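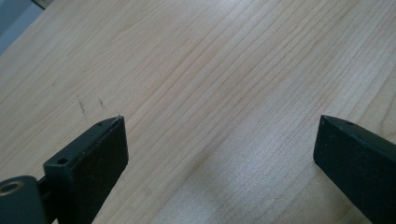 The case for the drawer is mostly a case about looks. Close it and the kitchen appears finished. The cost is paid later, at the stove, when the ladle handle has turned sideways and the drawer opens 5 centimeters and stops.

I would argue for hanging the tools instead, on a freestanding carousel, and for keeping it on the work surface. A spatula on a hook occupies one known position. It can be taken with one hand and put back with the same hand. A drawer needs a pull, a search and a push, and a crock by the stove needs a search too, with the added fault that every tool stands head up and handle down.

The objections are real. A carousel takes up table area, and a small base under a tall pole will tip if the heavy tools all go on one side. The Malen catalog lists a base 18 centimeters across for a pole of 30, a ratio I consider acceptable. The Iso version is narrower and I would not buy it. Load opposite hooks first, and keep cast iron off it entirely.
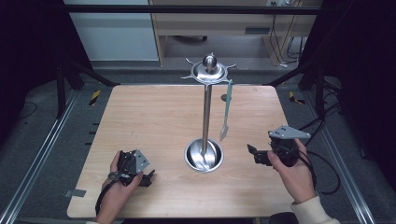

A reader in Trillach objects that anything left in the open near a stove collects grease, and that a drawer at least keeps it off. True, but the film settles mainly on tools that are rarely used – the ones in daily use get washed daily. The remedy is to hang fewer of them. The melon baller can go in the drawer.

Price is the weaker part of my argument. Barrios asks 139 for its steel model, and a hook rail on the wall does most of the same work for much less. A rail needs drilling, though, and many renters are not allowed to drill. It also fixes the tools to one wall, while a carousel can follow the work to whichever surface is clear.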